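22 September 2018
Flow shelf, Pilldale stores – reseating the roller lanes

Picking up from the note on the board. The blue bins on the middle level have been stopping short of the front, so whoever is picking has to reach in and drag them. Piroska Rácz had already tried swapping bins between lanes and got the same result, so it is the shelf and the bins are fine.

Emptied the level on to the trolley first. Heavier than expected. The full bin of Buritz fittings had been left in with the others and I would like it kept on the bottom level from now on.

Checks

Level side to side: fine.
Fall from back to front: less than it should be. The back beam was sitting one slot too low on the left upright. Moved it up and knocked the clip home with the rubber mallet.
Roller tracks: two of them had lifted out of their seats at the back. Pushed down until they clicked. One would not stay, so I changed its end clip for one out of the Trevor box. There are not many of those left – please write it on the order list if you take the last.
Rollers: spun every one by hand. A few were stiff with cardboard dust and a bit of label glue. Wiped with a damp cloth, then a dry one. No oil, it only collects more dust.

Old labels

There are bits of white label stuck to the grey panels between the tracks. I got the loose ones off with a plastic scraper and gave up on the others, as they lie flat and do not touch the bins. The print on the front rail is past reading in places. I did not want to guess at it, so new lane labels will have to wait until somebody finds the old layout sheet. Piroska thinks it is in the Plalta folder.

Test

Put one bin in with 2 kg in it and let go at the back. It crept, then ran. Same bin with 20 kg: ran straight down and hit the front rail harder than I liked. Tried a middling load as well and that was all right. Left the beam where it is for now. If the heavy bins start to bounce we can fit the brake rollers, which are in the drawer under the vice.

Front rail

The rail is the stainless one with the folded lower lip. Put a driver on the two screws towards the left end, one was a quarter turn slack. Both nipped up. Cleaned it with the spray and it still shows every fingerprint.
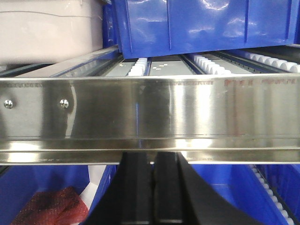
Still to do

Find the lane layout and print new labels.
Order end clips, pack of 25.
Do the same checks on the top level. It was not giving trouble but I doubt anyone has looked at it since it went up.
Ask about lids. Dust in the bins is worse than dust on the rollers, and most of it comes from cutting boxes open right next to the shelf. Moving the cutting table along the wall would help – it only needs the extension lead rerouting.
Recheck the fall in December, before the stocktake.

Trolley is back by the door and the mallet is on its hook.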